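The Lamp Stays

I have been trying to get a table down to the things that belong on it since April, and I would like it noted that the table started the fight.

The theory, which I took from my friend Stanisława Pietrzak, is that you touch everything on a surface once and decide on the spot. Keep, move, or out. She did her whole apartment that way and says it took her 70 minutes. I gave myself 20 for one table, put the kettle on, and was still holding the same pen when the kettle finished. It was a pen from Clerolley, where I worked for one summer and learned nothing about either pens or working. It went in the Move pile. So did everything else. The Move pile is now its own piece of furniture.

What survived the first round was the lamp, the tissues in their wooden box, and the black box with the lid. I am firm about the lamp. It has leaves on the shade and a neck that bends over the way a polite person does when they can't hear you, and I have never once wanted a different one.
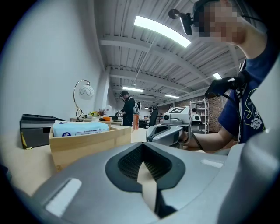
Tissues, black box, lamp with leaves. The core team.

The tissue situation needs defending. Ryszard Grabowska, who gave me the wooden box, meant it for letters. I get 2 letters a year and both of them are from the dentist. Tissues I use daily, so tissues got the box, and Ryszard has been very quiet about it every time he comes over. He looks at it. He takes one. He says nothing.

The black box is harder to justify. It has been through three apartments with me -- four if you count the month on Lis Street, and I don't -- and its job has always been to hold whatever I was going to deal with later. Stanisława says a box like that is only a drawer with better manners. She has never met my drawers.
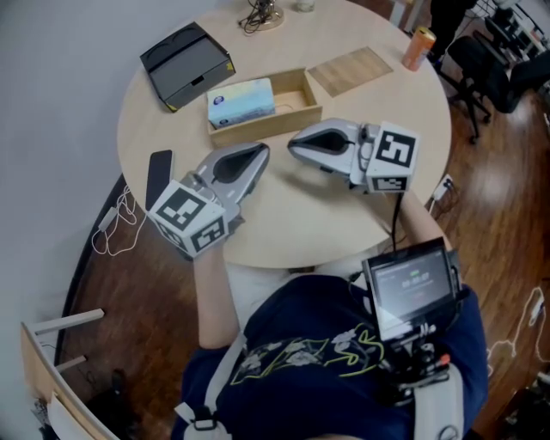 Round two was about small stuff, the kind that sneaks back while you're congratulating yourself. I had made a rule that anything smaller than my hand had to leave by bedtime. The rule lasted until somebody wanted a drink. The glass ended up by the foot of the lamp, in with the black wires, which I have untangled more than once and which have strong opinions about staying that way. A phone went face down near the edge. The little square woodgrain board sat beside the tray with nothing on it, a coaster's width of good intentions, while the glass stood somewhere else entirely.

I've ordered a cable clip. It comes in a pack of 4, so there will be three more things looking for a place to live.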